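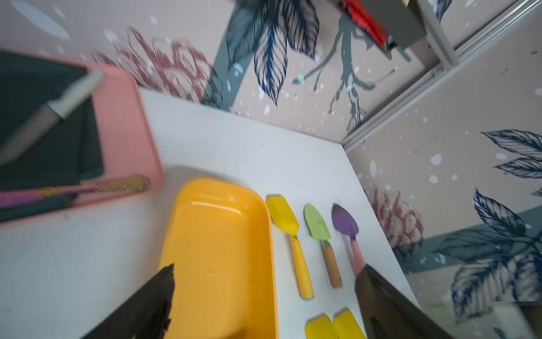 Figure 4. Yellow tray and small trowels at the sorting position, pink tray to the upper left.

4.2 Setting out the trowels and trays

This section covers the table layout for the Prilldale children's garden set. Complete section 4.1 (cleaning and inspection) first. The layout is the same for the indoor table and for the folding table used at the Vetville site.

Before you start

Clear the tabletop and wipe it with a damp cloth. Let it dry. A white or light-colored surface is preferred, as soil left on the tools shows up on it and can be removed before packing.

You will need:
Yellow tray, rectangular
Pink tray, rectangular
Dark teal-green cloth
Small trowels, all colors
Storage bin, Balaskas 26 or equal

Procedure

1. Place the yellow tray near the middle of the table with a short side toward you. The open side faces up.

2. Check the flat bottom of the tray. Scuffs and small dents do not affect use. Replace the tray if the bottom is cracked or if a corner has split.

3. Place the trowels to the right of the yellow tray, side by side, blades pointing away from you and handles toward you. Leave one finger width between handles.

4. Keep the different blade colors apart at this stage. In Figure 4 the row runs yellow, pale green, purple. The order is not critical, but use the same order each time if more than one person sets up the table.

5. Check each trowel where the blade meets the handle. Hold the blade in one hand and turn the handle gently with the other. There should be no play. If the collar moves, put the trowel aside and see section 6.

6. Put any remaining trowels at the near edge of the table, below the row. They are moved up as places become free.

7. Place the pink tray at the upper left of the table. Lay the teal-green cloth inside it, spread over as much of the bottom as it will cover.

8. Place the knife on the cloth. The blade must lie fully inside the raised rim.

CAUTION: The knife is for the adult in charge only. Remove the pink tray from the table before children are seated.

NOTE: Do not store trowels in the pink tray. The cloth holds grit, which scratches painted blades.

Loading the yellow tray

9. Pick up each trowel by the handle and lower it into the yellow tray, blade first. Do not drop tools in from above the rim.

10. Lay the trowels lengthwise. Alternate the direction of the blades if the tray is to hold more than 3.

11. Lift the tray with both hands, one under each short side. Do not lift a loaded tray by the rim.

CAUTION: Do not stack a loaded tray on top of another loaded tray. Up to 2 empty trays may be nested.

Wooden handles

Handles of natural wood need separate care. Wipe them with a dry cloth after each use and do not leave them standing in water. Apply a thin coat of Uso handle oil once a year, in September, and let it soak in overnight before the tool goes back in the bin. Plastic handles need washing only.

Section revised 11 July 2020, L. Navickas. Replaces the layout in the first printing, which had the pink tray on the right.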